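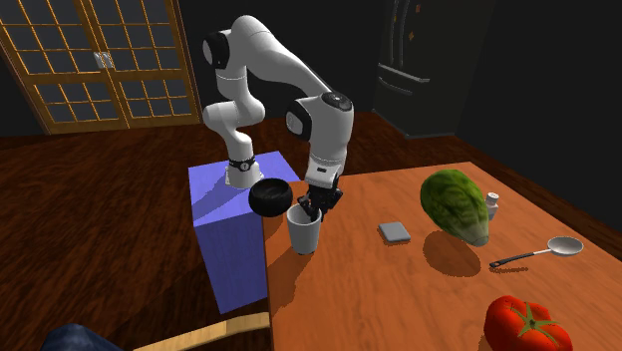
**Pinder Street Tenants' Association: minutes, August meeting**

Present: Azadeh Bagheri (chair), Teguh Yusof, Sugeng Rondonuwu, Anjani Oei
Apologies: Dewanti Oei
Started 7:10 p.m. Minutes by Sugeng.

**1. Last minutes**

Approved, with one change. Teguh did not "welcome" the new laundry prices. He "noted" them.

**2. Heating**

Zedik, the managing agent, has written again to say the boiler will be replaced "ahead of the cold season." Azadeh pointed out that the same words were in last year's letter. Anjani asked which cold season. The letter gives no start date and no contractor. Teguh said he would believe it when he saw a truck.

Agreed to ask Zedik for a signed work order. **Azadeh**

**3. Hullau parcel lockers**

Zedik wants to put Hullau lockers in the lobby at a charge of $6 a month per apartment. The brochure says they will "transform the delivery experience." Sugeng asked what was wrong with the shelf. Anjani said two of her packages went missing from the shelf in the spring, so something is wrong with it, but she doubted that $6 a month was the cure. The brochure claims 191 buildings have signed up and names none of them.

Teguh asked who pays if a locker jams with a parcel inside. The brochure doesn't say. He also asked whether tenants who don't want a locker would still be charged. Azadeh believes they would.

Vote on supporting the lockers: none for, three against, Anjani abstaining until she sees a contract.

**4. Courtyard**

Setiawan quoted nearly $200 to trim the hedge and clear the drain. Teguh thought this was high for one hedge. Azadeh said the last cheap quote got us half a hedge. Accepted, to be paid after the work is done and looked at. **Teguh**

**5. Other business**

The light on the back stairs is out again. Reported to Zedik, who replied that it had been fixed. Anjani to send them a photo.

Dewanti asked by note whether meetings could start at 8. Left for next time, when she can argue for it herself.

Closed 8:25 p.m.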